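I have fallen completely for jigsaw puzzles, and I blame my uncle Dehua Bai. He turned up in November with a 1,000-piece map of the harbour at Fladen under his arm, said "you'll like this one", drank two cups of tea and went home. I hadn't done a puzzle since I was eight. By midnight I had the whole border in and most of the lighthouse, and I was so pleased with myself that I took it all apart the next week and did it again!

The harbour map is a lovely thing. Every boat has a name painted on it, tiny but readable if you get your nose right down, and the sea is done in short brush strokes that change direction near the rocks. That was how I got through the sea, by the way. I stopped looking for colour and went by which way the paint was running, and after that it was four evenings of pure joy (and a slightly stiff neck). 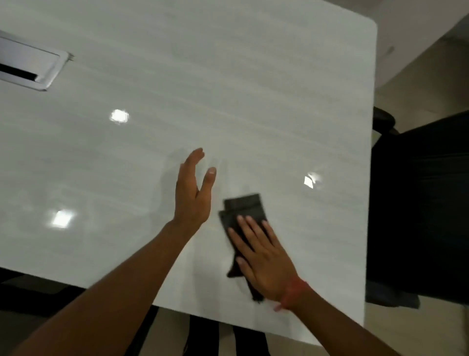 Sorting is where I've changed my mind the most. I used to tip everything out and dive in, and now I give a whole evening to it before I join a single piece. Edges first, then anything with writing, then faces and windows, then sky. I used to think any flat spot would do for this, but a shiny white top that mirrors the ceiling lights is hard work when you're squinting at pale blue cloud. I lay a big sheet of grey felt down now and the pieces stop sliding about as well. My sky from the Brivum winter market puzzle went from hopeless to nearly fun.

Weidong Ren, who I swap puzzles with, sorts by shape and nothing else. Two knobs and two holes in one tray, three knobs in another, and so on until the room is full of trays. I thought it was mad. Then I tried it on the last corner of the market, all snow, and finished the corner before supper. I have told him he was right and he has been unbearable ever since.

We post ours back and forth in old shoe boxes with a note inside saying how long it took and whether anything is missing. The Hou tea garden came to me with a note that just said "good luck with the bamboo". Eighteen evenings, that bamboo! I loved it. 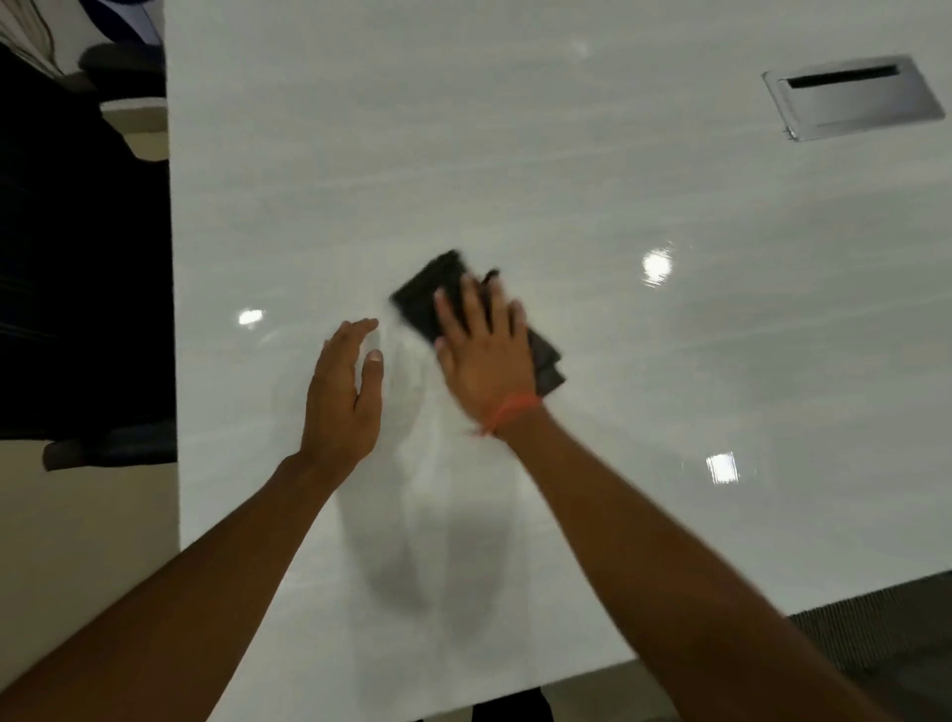
Filed under: Puzzles and Rainy Days

A few of you asked what I'm doing next. It's the Hedirix railway poster, which has a huge red engine and a frankly alarming amount of steam. I've done the edges and the engine's front wheels, and I've found all the lettering except one half of the X - I have been through the box twice and looked under the rug. If it turns up in Weidong's shoe box I'll let you know.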